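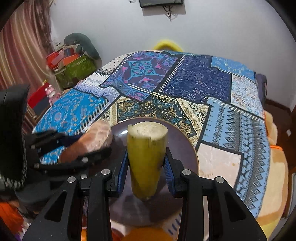
Gerardo Colombo wrote:
The battery percentage on these is a guess by the fuel gauge chip. If the gauge lost its reference when you swapped the cell, the number on screen means very little until it relearns. Put a meter on the cell before ordering another one.

tarn_rf wrote:
Agreed on the meter. For anyone joining on this page, the original problem was a Celberg phone that shuts off at 30 percent after a battery replacement. Third-party cell from Gitden, label says 3000 mAh. Phone restarts only on the charger and then reads 30 percent again.

ohmslaw_kd wrote:
That is my phone. Readings from last night, screen on, Wi-Fi on:

Displayed 100 percent: 4.31 V
Displayed 60 percent: 3.84 V
Displayed 30 percent: 3.52 V, shut off within 5 minutes

Measured at the cell tabs with the back off. Discharge app logged 1055 mAh between full and shutdown at a steady load.

Gerardo Colombo wrote:
Then I take back part of what I said. 3.52 V under load with that little delivered is a bad cell. A gauge that has lost its reference will show the wrong number but the cell would still hand over its charge. What is the load current at shutdown?

ohmslaw_kd wrote:
310 mA average. I can't see the peaks with this meter.

mplexer wrote:
I don't agree that it has to be the cell. The peaks are the whole story. When the modem transmits, the current can go well past an amp for a few milliseconds. If the battery connector isn't seated, or there is flux residue on the contacts, you get enough drop for the power management chip to hit its undervoltage limit. The meter averages it out and shows 3.52.

Try airplane mode and run it down again. If it goes to 10 percent before cutting out, look at the connector.

tarn_rf wrote:
A poor connector doesn't explain the missing capacity. He got 1055 out of a 3000 label.

mplexer wrote:
It does if the phone cuts out early. The rest is still in the cell. You only measured up to the shutdown.

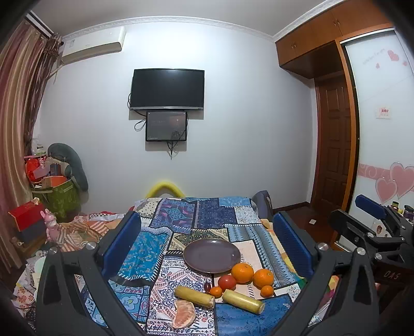 The way to separate the two is to take the cell out and discharge it on a bench load at 500 mA down to 3.0 V. If you get most of the label figure, the cell is fine and the fault is in the connector or on the board. If it falls over early, return it.

tarn_rf wrote:
OK, fair. I'd still put money on the cell. I have had two from Gitden and both were well under the label. The Lustbridge ones cost more but the capacity was close.

Gerardo Colombo wrote:
Do not discharge a bare pouch cell unattended, and leave the protection board on it. Also check the date code while it's out. A cell stored flat for a long time will show this same curve.

ohmslaw_kd wrote:
Airplane mode result: shut off at 28 percent, 3.50 V. Connector reseated and cleaned with isopropyl first. No real change.

mplexer wrote:
That points away from the transmit peaks, I'll give you that. I would still do the bench test before blaming the seller. They will ask for a number.

ohmslaw_kd wrote:
Borrowing a Cheung load tester this week. Date code on the cell, if I read the format right, is 01/03/2019. Will post the curve.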